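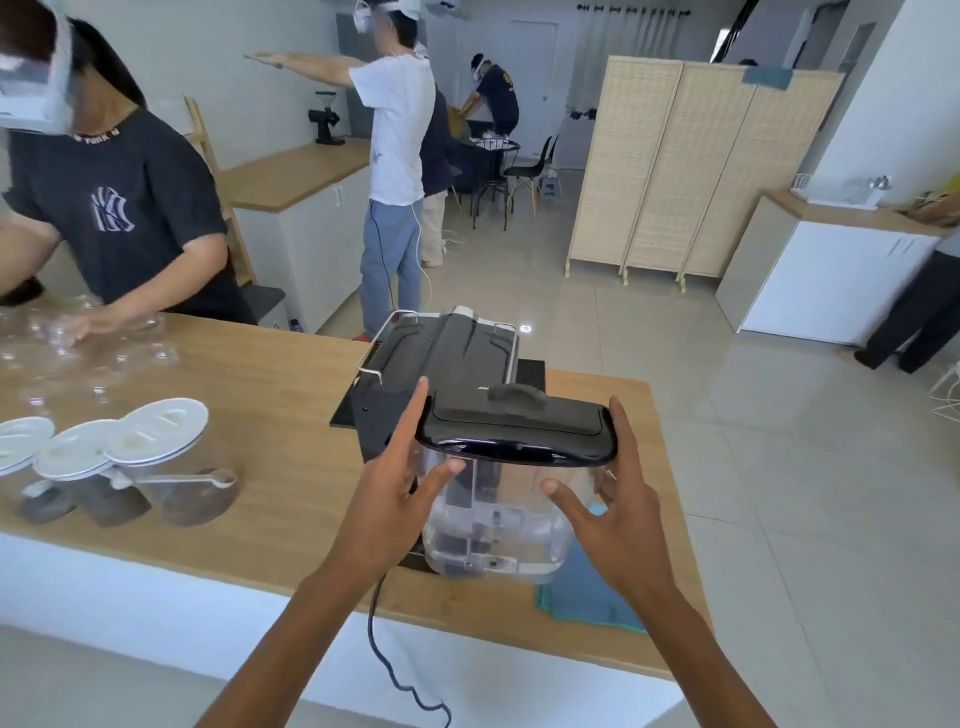
**Ticket 269: awards ballot page drops Best Director picks**

Reported by Hafiz Nugroho, Flanham Film Society. Members filling in the awards prediction ballot lose their Best Director choices when they go back to change Best Picture. The other categories keep theirs. Hafiz gets it every time on the tablet in the foyer, next to the coffee machine with the clear water tank and black lid, and also on his own laptop.

**09:20** Reproduced on the Brivell test site. Picked five directors, went back one page, changed one film, went forward. Director list blank.

**10:05** Turned off the "match director to film" option. Picks now stay put. With it on, the form clears the whole list when any film changes.

**11:40** Checked saved ballots. 56 received, 13 with no director picks. Can't tell which of those were left blank on purpose.

**14:15** Option switched off on the live site. Asked Hafiz to email the 13 members and reopen their ballots until the shortlist night.

**Status:** waiting on reply. Proper fix passed to Kandasamy for the May update.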